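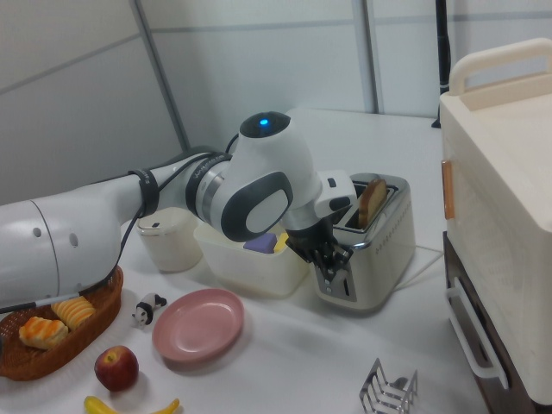 Zineb Ait Ali wrote back on yesterday's page asking whether we could stop blaming the gripper for everything and check the wrist cable first. Fair enough! So that's what I did.

2018-02-15, toaster cell

Started with the thin black cable along the arm, because it hangs down toward the table and I've never liked how much slack it has. Powered down, undid the strap on the forearm, ran my fingers the whole length. No nicks. The connector at the gripper end was another story - I could wiggle it with one finger. Cleaned it, seated it again, snugged the collar, put the strap back a little closer to the wrist so the pull doesn't land on the plug.

Then the fingers. Toàn had them set for the Gruldale blocks, which is way too much squeeze for a toaster lever, so I dropped the force setting from 41 to 37 and re-taught the approach point in front of the slot. (Old point is saved as Omoregie_b if anybody wants it back. Please don't overwrite it, I did that in May and lost a whole afternoon.)

Ran the lever press 8 times after that. Three drops of the gripper signal before the cable fix, none since, but eight runs is not much and I'd like to see a long session before I cross it off. The fingertips still slide a bit if the approach comes in low. Rubber pads maybe? Quang said he has a sheet left over from the Furnasell job, I need to go bug him.

Other stuff: the toaster creeps when the arm leans on it, so check its position before you start anything. Wipe the crumbs out of the finger joints too, they get in there like you wouldn't believe. And whoever is on next, the log for the lever runs is in the Skurelus folder, not on the desktop.

Still to do: new strap, pads, ask Bjartur for the spare connector.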